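When the fingers will not let go

An interview with Lucyna Kurek on a fault that came back

Lucyna Kurek keeps a notebook beside her computer at Vaseck, and one page of it has only the word "funnel" written on it, with a line under it in red. It was the funnel, she tells me, that made her stop the work in April.

Her group collects demonstrations for household robots. A person takes a gripper in the hand and tidies toys or kitchen things in a normal home, and the recordings are later used to teach a robot arm the same task. Kurek is responsible for the equipment. She has done this for two years, first in Zevholm and now in Vultthorpe.

"The fault was very small," she says. "The fingers were closed, the person opened the hand, and the fingers stayed closed for a short moment. Then they opened. If you are holding a toy, you don't care. You shake it a little and continue."

That is what people did, for longer than she likes to say. The operators thought it was a question of habit, and new operators were told to open the hand more firmly. Her colleague Kam-wah Fung was the first to write it down as a fault. He was checking recordings in the evening and saw that the position signal from one gripper said "open" while the fingers in the video were still together.

"Kam-wah sent me a message with no greeting, only a time in the recording," Kurek says. "I looked at it and I thought the clock was wrong. I was quite sure. I lost a day with the clock."

The clock was correct. The fault was in the return spring of the finger joint. A batch of springs from a new supplier, Kirui, had been fitted during the winter service, and they became weak with use. Out of 17 grippers in the store, two had the problem clearly. The others with the same springs were still good, but she took them out of work as well.

I ask her why a slow finger is a safety matter, when the objects are plastic and the gripper is held by a person.

"In the home it is almost nothing," she agrees. "Somebody can get a pinch in the skin, and we had one pinch. But think what the robot learns. It learns that after the command to open, you may already pull the arm back. And then the arm pulls, and it is still holding the thing. With a funnel it is funny. With a hot pan, or when a person is taking a cup from it, it is not funny."

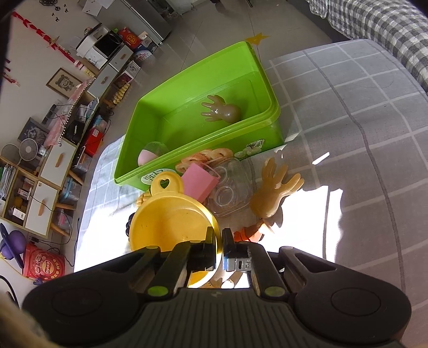
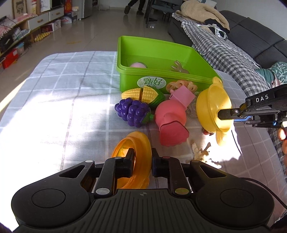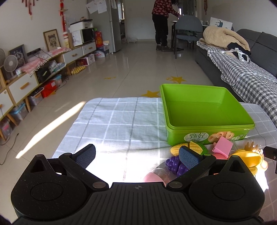 Sorting toy food and other plastic things with hand-held grippers in a family home.

The funnel was the case which decided it. In a trial at the workshop, an arm trained on the spring recordings let go of a funnel, or believed that it did, and moved away with it. The funnel pulled down a shelf of boxes. No one was standing there, but Fung had been on that spot a few minutes before, looking for a cable.

"He came back with the cable and saw the boxes on the floor," Kurek says. "He didn't say anything – he just pressed the red button, although the arm had already stopped."

After this they went back through 4,000 recordings and compared the signal with the video. It was slow work and she does not recommend it. Those with a late opening were removed from the training set. Kurek wanted to keep them in a separate folder, marked as faulty, so that a robot could perhaps learn what a stuck finger looks like. Fung was against it, and they still don't agree.

The daily check has changed too. Before each session the operator closes and opens the empty gripper, and the software compares both signals. If they differ too much, the recording does not start. Some operators complain that the limit is too strict, especially in the morning when the joints are stiff.

"Let them complain," she says. "I would like a second sensor, directly on the finger and not in the handle. I have asked for the money. At the moment I have springs from the old supplier and a test that takes one minute."

She is still waiting for Kirui to answer her last letter.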